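Huvorby Streak Carpet Tiles
Set-up Guide

Section 4. Laying the tiles and checking the pattern

Before you begin with this section, please finish Section 3 (subfloor and moisture). If the subfloor is not yet approved, do not open the cartons. Opened cartons cannot be returned to Lerkine.

4.1 What you need

Huvorby tiles, size 50 x 50 cm
Rimon adhesive tabs, one bag per carton
Chalk line and a long straight ruler
Carpet knife with new blades
Cutting board or an old tile, turned with the back side up
Vacuum cleaner without rotating brush
Knee pads

Note: All cartons for one room must have the same dye lot number. The number is printed on the short side of the carton, under the bar code. If you have two lot numbers, use the second lot in a separate room or behind a door, and never mixed in one row.

4.2 Preparing the edges of the room

The tiles will meet different things at the edges: a wall with baseboard, a hard floor, sometimes the wood of fixed furniture. Look at each of these edges before you make the first chalk line, and write them on the plan on page 2 of this guide.

1. Remove small things from the floor along all four walls. Chairs and tables can stay in the middle for the moment, you will move them later in step 10.

2. Vacuum along the baseboard. Small stones and plaster crumbs collect there and they lift the edge of the tile.

3. Decide where the carpet must stop. A dark baseboard against a white wall makes a very strong line, so the eye will see immediately if your cut is not parallel. A pale smooth floor beside it makes the same effect.

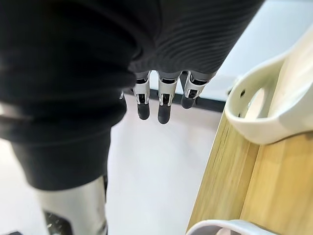
A reader of the earlier edition wrote to us that step 3 should come with a warning: in old buildings the baseboard itself is not straight, and if you trust it for your first row, the whole floor goes slowly to one side. After four rows the reader had a gap as wide as a finger and had to lift everything.

We agree with this remark and we have changed the order of the steps. The first row is now always made from the chalk line and never from the wall.

4. Measure the room in two places, near each end wall. In our model room the short side is 2680 mm. This gives five full tiles and a rest of 180 mm. Divide the rest on both sides, so that you get a strip of 90 mm at each wall. Such a strip is narrow but still possible with Rimon tabs.

5. If the strip at the wall would be less than 80 mm, take away one full tile from the row and divide again. In our model room this would give 340 mm on each side, and it is also a good solution. Choose the one which gives less waste with your cartons.

Caution: Do not glue strips less than 80 mm with tabs only. They move when a chair is pulled over them. Use the edge tape from the accessory list.

4.3 Doors and thresholds

6. Check that the door opens freely over the height of the tile. Put a loose tile under the door and swing the door fully, two times. A door with a leaf of 900 mm passes over almost two tiles, and it can be free at the beginning and touch at the end.

7. If the door touches, the door must be cut. Please do not try to make the tile thinner by removing the backing. The tile will curl.

8. Fix the threshold profile before the carpet and not after. The tile should come close to the profile with a small pressure, so that it stays down by itself.

Note: For rooms where the tiles meet a hard floor without a door, use the flat profile. It is sold in lengths which fit most openings and can be cut with a metal saw. Make the edge smooth with a file after cutting.

4.4 Choosing the direction

Every Huvorby tile has an arrow on the back side. The arrow shows the direction of the streaks. There are three ways to lay the tiles:

Same direction. All arrows point to the same wall. The floor looks like one large carpet and the joints are hard to see. This is the most quiet result, but it also shows every small mistake of cutting.

Quarter turn. Every second tile is turned 90 degrees. The floor becomes a chessboard, and also the light plays on it differently in the morning and in the evening.

Free direction. You turn the tiles as you like. We recommend this for rooms with many people, because a single tile can be exchanged later and the new one does not disturb.

9. Lay 6 tiles loose on the floor in the direction you have chosen, in two rows of three. Stand up and look at them from the door, and then from the window. Where the streaks change direction the boundary between the tiles will be visible, and the tone can look warmer on one tile and cooler on the next. With brown, taupe and cream yarn beside the gray, this difference is stronger than most people expect from the small sample. Ask another person to look also, standing close to the tiles. When both are content, continue. 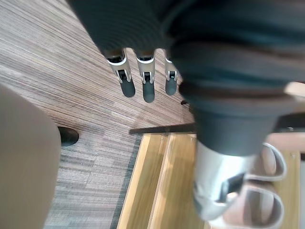 10. Move the furniture to one half of the room. Make the chalk line on the free half, through the center point which you have found in step 4. Make the second line across it. Control the corner with the ruler: 3 units on one line, 4 units on the other, and 5 units between the two points.

11. Put the first tile exactly in the corner of the two chalk lines. Fix it with a Rimon tab under each corner, sticky side up. Half of the tab must stand out, so that the next tile can take it.

12. Continue like a staircase, from the center and outward in both directions. Press the tiles against each other, but do not force. If the yarn stands up in the joint, the pressure is too strong.

13. After every second row, put the ruler along the joints. A mistake of one millimeter can be corrected now. After ten rows it can not.

Caution: Always cut from the back side, and away from your knee. Change the blade when it begins to pull threads. A worn blade needs more force, and then it slips.

14. Cut the edge tiles last. Lay the tile to be cut on top of the last full tile, lay another full tile against the wall on top of it, and cut along the edge. The piece which you can see is the piece which fits. Check the arrow before you cut - this is where most tiles are lost.

15. Move the furniture back over the finished half with a board under the legs. Repeat steps 11 to 14 on the other half.

4.5 Checking the finished floor

The check should be made in daylight, best before noon, with the ceiling lamps off. If the room has a large window, wait until the sun does not shine directly on the carpet. In direct light the pale streaks look almost white, and the darker ones lose their contrast, and you can think that a tile is faulty when it is not.

16. Walk slowly over all joints in flat shoes. You should not feel an edge under the foot. If you feel one, lift the tile and look for a folded tab.

17. Look along the streaks and not across them. In the light gray color, pale gray and white lie together with a darker charcoal stripe, and when you look from a corner of the room the stripes run diagonally away from you. A tile that is turned by mistake is easy to find from there.

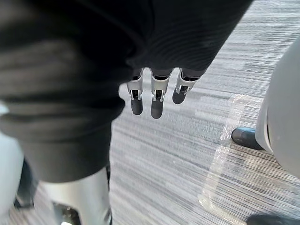

Photo: Jääskeläinen / Lerkine set-up material

18. Vacuum the whole floor in the direction of the streaks. Some loose fiber is normal during the first weeks. Do not pull out a thread which stands up from the surface. Cut it with scissors at the height of the pile.

19. Keep at least one closed carton from the same lot, stored flat and dry. Write the name of the room on it.

4.6 Common problems

The joint opens after some days.
The tiles were too cold when they were laid. Keep the cartons in the room overnight before you start, with the heating at the normal level. To repair, lift the row from the wall side and press it together again. The tabs can be used a second time if they are clean.

One corner stands up.
Look if the tab is missing or dusty. Put in a new tab and place a heavy book on the corner until the next day.

The color is different in one part of the room.
Look first at the arrows. If they are correct, compare the lot numbers on the empty cartons. For this reason please do not throw away the cartons before the check in 4.5 is finished.

The door touches the carpet, but it did not before.
Wooden doors can grow a little in a damp season, often in August. Wait some weeks before you cut the door again.

Rolling chairs leave a track.
Use wheels for soft floors, or exchange the tiles under the desk with tiles from under a cabinet once a year.

Continue with Section 5, Cleaning and exchange of single tiles.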